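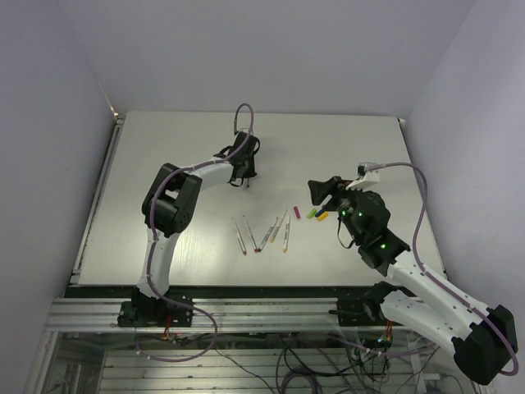
Ticket 2577: Draft preview episode missing for some listeners

Opened by Kenna Pollock, 22 April 2020
Product: Harus podcast hosting
Status: Solved

Hi all, Kenna from the Koubek Football Show. We put out our big draft preview last night (a long one, we got carried away arguing over left tackles) and half our listeners can't see it. It's sitting right there on our Harus page and plays fine in the browser. In the phone apps the newest thing is still our free agency roundup. I've already hit refresh on the feed more times than I'd like to admit!

What I've tried so far:
Unpublished and republished the episode. No change.
Deleted the show from my own phone and subscribed again. That gave me the new episode, but it lost my place in everything else.
Asked Keir, my co-host, to check on his tablet. He sees the episode title but gets "file unavailable" when he taps it.

Reply from Femke Smits, Harus support

Hi Kenna, thanks for the details. Could you tell me how many episodes your feed is set to show, and whether you changed the artwork lately? Please don't republish again for now - every republish gives the episode a new ID, and some apps will list it twice.

Kenna Pollock

Oops, sorry, I'd done it 3 times before I read that. The feed limit is 300 and we just passed that with the mock draft special, so maybe that's it? And yes, we did change the artwork. Keir made us a new logo with a helmet on it, and he's very proud of it, so please don't tell me it's the logo.

Femke Smits

It's the logo, I'm afraid. The file was saved in a print color mode and our feed checker rejected it, so the apps kept getting the last good copy of your feed. The episode limit is fine, it only drops the oldest show off the bottom. Save the picture again as an RGB JPEG, upload it under Show Settings, and press Rebuild Feed once.

Kenna Pollock

Did that just now. The checker went green, and the episode popped up on my phone while I was still typing this. Keir's tablet took 21 minutes longer, but he's got it too and it plays all the way through. He says the helmet looks better in the new version anyway, so everybody's happy.

One leftover: there are two copies of the draft preview in one of the apps, same title and same length. I guess that's my republishing. Can I get rid of one?

Femke Smits

The app will clear the extra one by itself the next time it does a full sync. I've left the ticket open overnight in case it doesn't.

Kenna Pollock

Gone this morning. Please close it, and thanks for the fast help - we're recording again tonight and I was dreading it. 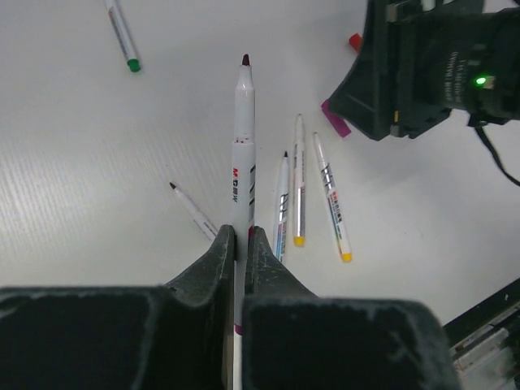 Will I lose my download numbers if I rebuild the feed?

Download numbers are stored with the audio file, so a rebuild leaves them alone. Republishing an episode starts a fresh count under the new ID, and support can merge the old count back in if you send them the episode title.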